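Down Jacket Advice I No Longer Believe
Filed under: Laundry and Closets
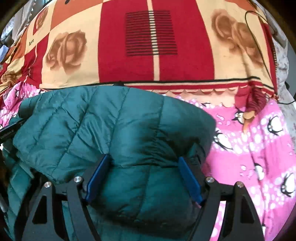

Every September the same tips go around about getting puffy coats ready for cold weather, and every September I get mail asking whether they work. Some do. A good many were copied from one website to the next by people who have never washed a coat in their lives. I spent a couple of winters doing it their way and have the flat sleeves to show for it.

Tennis balls in the dryer

Okay, this one is mostly true. Something has to knock the clumps apart, and a ball will do it. What I don't buy is that it has to be a special ball. I was sent a set of wool ones from Relby with a leaflet promising fluff "restored in half the time." I dried the same coat with those and then, after another wash, with two old tennis balls in a pair of tied-off socks. Same time on the clock. The socks matter more than the brand, by the way. A bare tennis ball can leave fuzz or color on a light shell.

Clean sneakers also work and sound like somebody falling down the stairs.

"Just dry it on low until it feels dry"

The outside of a puffy coat feels dry long before the inside is. That's the tip that ruins coats, and it's printed everywhere. Pinch the filling through the fabric, deep in the thick parts: under the arms, at the collar, along the bottom hem. If you feel little lumps like wet cotton balls, it isn't done. Put it back in. With my dryer a heavy coat takes most of an evening on low, and I stop it every half hour to shake the coat and break up lumps by hand. If you haven't got an evening, don't wash the coat that day.

Turning the heat up to save time is a bad trade. Nylon can melt or pucker, and you can't undo it.

Special down soap

I wanted to be suspicious of this and I still partly am. Regular detergent is harder to rinse out of feathers, and what stays behind makes them stick. So use something mild and use less than the cap tells you. Whether it has to be the expensive bottle with a mountain on it, I doubt. I've used a plain liquid wash for wool with no trouble, and I ran a second rinse. The second rinse did more good than any bottle I ever bought. If your coat is filled with polyester, and most of the cheaper ones are, you don't need down soap at all. Read the tag inside before you spend anything.

Fabric softener: no. I have never seen a coat come out better for it, and it's bad for anything meant to shed water.

Vacuum storage bags

The Tawfik bags say they hold their seal for 2,000 uses. I'd like to meet the person who sealed one 2,000 times. Mine let go at the zipper over one summer and I found a soft, half-inflated pillow on the shelf.

Even when they hold, I wouldn't put a down coat in one for months. Down needs to be loose to stay springy, and mine took days to come back. Use them for a suitcase, fine. For the summer, hang the coat on a wide hanger in an old cotton pillowcase with a hole cut for the hook. Or lay it folded once on the top shelf with nothing on top of it.

Cedar

Radoslava Machala wrote in from Pillcombe to say her cedar blocks have kept moths away for years. Maybe so. I'd ask whether she had moths to start with. Cedar smells nice and the smell fades, and I've had moths walk right past it to get to a sweater. What they like is sweat and food spills and skin oil, so the thing that helps is putting coats away clean. Wipe out the pockets too. I once found half a granola bar in mine in October.

Greasy collar

The internet says chalk, baby powder, cornstarch, shaving cream, vodka. I tried the first four. Powders lift a fresh spot if you get to it quickly, and do next to nothing for a collar that's been rubbing on a neck all winter. For that, use a drop of dish soap on a damp cloth, worked in with your fingers, left ten minutes, then wiped off with clean water until there's no more suds. Test it on the inside hem first. I skipped the vodka on principle.

Small rips

Clear nail polish is the one I'd most like to see disappear. It dries hard, cracks, and leaves a shiny scab, and it can eat some fabrics. Duct tape holds until you get home and then leaves goo. Buy a small sheet of stick-on nylon patch, cut it with round corners so it doesn't peel, clean the spot with rubbing alcohol, and press hard. Zinham makes a decent one, though the colors never match anything I own.

And if a feather is poking out, don't pull it. Pinch from the other side and draw it back in, then rub the spot with your thumb to close the hole. Pulling it brings its friends.

Stuck zipper

Pencil lead works. Candle wax works. Bar soap works but picks up lint. Cooking spray works for one day and stains for good. Before any of that, look for a thread or a bit of lining caught in the slider, as that's the trouble more often than not.

From the mailbag

Ksawery Malinowski asks whether freezing a coat overnight kills the smell. I tried it with a ski jacket. It came out cold and smelled like a ski jacket, with a hint of frozen peas. Hang it outside in the shade on a breezy day, inside out, and then wash it if that fails.

Another reader wants to know if a coat should be washed every year. Mine isn't. If the collar is clean and it still puffs up when you shake it, leave it alone and wash the scarf.

Next month: oven cleaner, and why I have doubts about the lemon.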